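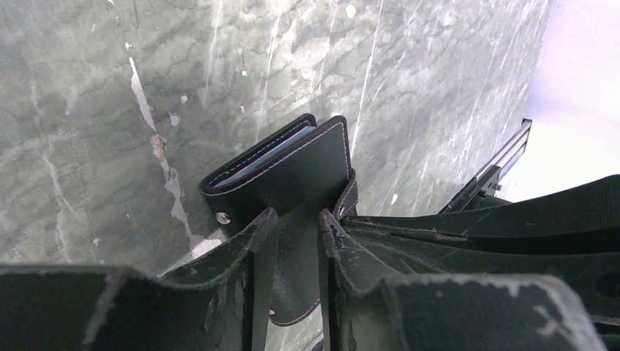
Leather is a forgiving material to own and an unforgiving one to sew, and I say that with great affection after many years of ruining it at my own kitchen table. Welcome back, everybody, to the second half of the small goods course. In this session we take on stitched edges and closures, the part of the course people write to me about long after they've gone home (usually with a picture of a coin purse and a question about snaps). We'll be making a slim case with an open end, and I'd like you to look at how much the light pink thread tells you on black leather. It follows the top edge of the front panel and turns at the corner to run down the side, and your eye goes right along with it. Black thread would hide a great deal more. For a first case I still want you to choose a pale thread, so you can see what your hands are doing!

## Before you cut

Please have your pattern traced onto card, with the snap positions marked on it as well. Last term several of us left the snaps until the end, myself included, and then found we had a lovely finished case and no flat way to get the setter inside. I drove home to Plullside with mine on the passenger seat and felt quite sulky about it.

Each bench will have:

- one piece of black leather, enough for both panels and a tab
- a sheet of lining in pale gray or blue (take whichever you like)
- two needles and a card of Clirik thread
- a stitching chisel, a mallet and a cutting mat
- silver snaps, with a few extra in the dish by the window

Don't worry if your mat looks worn. The old ones are good to work on, and I'm fond of them.

## Marking the stitch line

Set your dividers to 3 millimeters and run them lightly along the edge of the front panel. You want a faint crease that you can find with a fingernail. Go slowly on the rounded corners, where the tool likes to wander off toward the middle. If it does, rub the line gently with the bone folder and try again. Leather with a fine, smooth grain shows every false start, so practice on a scrap first. There's a box of scraps under the sink, and you're welcome to all of it.

On curves, switch to the 2-prong chisel. The wide one will try to make a straight line out of your nice round corner, and then you'll have a corner that looks like a stop sign. I've made a few of those.

## Sewing

We use saddle stitch throughout, the same as on the key loops. Measure your thread at four times the length of the seam, and add a bit for comfort. Keep the same needle going through first every time, all the way around, even when the phone rings or somebody asks you if you want tea. Changing the order halfway is what makes stitches lean in two directions.

Pull each stitch snug and then stop pulling. Evanthia Alexiou, who taught me at the Drastmont workshop, used to come around behind us and pluck the seams with one finger, and if yours puckered she would simply put the seam ripper down next to your hand and walk on. I was frightened of her for a month and then I adored her.

Stitch any single-layer edges before you join the panels. Some of you will ask why we bother sewing along an edge that isn't holding two panels together. It's partly for looks, and it also helps keep an opening from stretching as things go in and out.

## Snaps and tab

1. Punch the hole a size smaller than you think you need.
2. Put the cap in from the front and check that it sits flat.
3. Set it with one firm hit on the steel block. Little taps bend the post.
4. Try it with its partner before you set the next one.

The tab gets its stitching while it's still flat. Once it's sewn on, bend it over your thumb a few times to teach it the curve.

## For next time

Finish your seams at home and bring the case along even if you hate it. Read the Landeg booklet up to page 14, skipping the part about dyes. Bring an old cotton T-shirt too, if you have one you can spare, as we'll be waxing edges and I'm nearly out of rags.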